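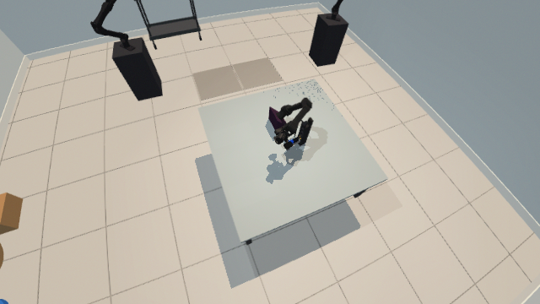

Simulated work cell used for the fault runs, with the table arm folded over itself beside the purple object.

Morska project: progress report to the Stornenura fund
28th January

Summary

We are behind. The last report said that the simulated trials would be finished by now and that we would be asking for the second payment on the strength of them. We are not asking for it. The trials were run, the numbers looked very good, and a large share of them cannot be trusted. The rest of this report is mostly about why.

What went wrong

The batch was 512 simulated pick-and-place runs on the table arm. The log marked 497 of them as successful. That rate is far better than anything the same controller has done on the bench at Stikville, and it should have bothered us sooner than it did. When we replayed the runs at reduced speed, we found 34 in which part of the gripper passed through the side of the object before closing. The physics engine then pushed the two apart, the object moved, and the success check counted the movement as a lift.

Those 34 are the ones a person can see in replay. We don't know how many more have a smaller overlap that doesn't show. The honest reading is that the whole batch has to be set aside until the contact checks are fixed, and we have done so.

There is a second fault, and it is the one with a safety side. In several replays the arm folded back over itself past the point where our self-collision limit should have stopped it. The limit was switched on in the settings file. It was not being applied, as the settings were read before the arm model was loaded and the values were then overwritten with defaults. No error was raised. The same startup order was used in the bench software until this month.

Nothing was hit and nothing was damaged on the bench. I would not take much comfort from that, given that the bench runs were slow and short and never asked the arm to fold tightly.

What we have done

Bench work at Stikville is stopped and stays stopped until the limit has been shown to trip on purpose, under power, at low speed. The startup order is corrected in both versions. The software now refuses to move the arm if the active limits differ from the file.

The success check has been rewritten to need a steady grip held through the lift. Early results are lower, as expected. I would rather not quote a rate yet – the last one we quoted was wrong.

The Yeo contact model

Yeo has been suggested to us as a drop-in replacement that would make the overlap problem go away. Maybe. Our short test cut the visible overlaps but made each run much slower, and thin panels still gave trouble. I don't think it should be written into the plan as the answer until it has been tested on the same seeds as the failed batch.

Next steps

We plan a fresh batch of 1,000 runs with the new checks, with a share replayed by hand by a person who did not write the code. Bench work restarts after that if the limit test passes. The earliest date I can defend is April, and that assumes no third fault.

No extra money is requested. We ask that the second payment be moved back to match, and that the success rate in our previous report not be passed on or used in the fund's own materials.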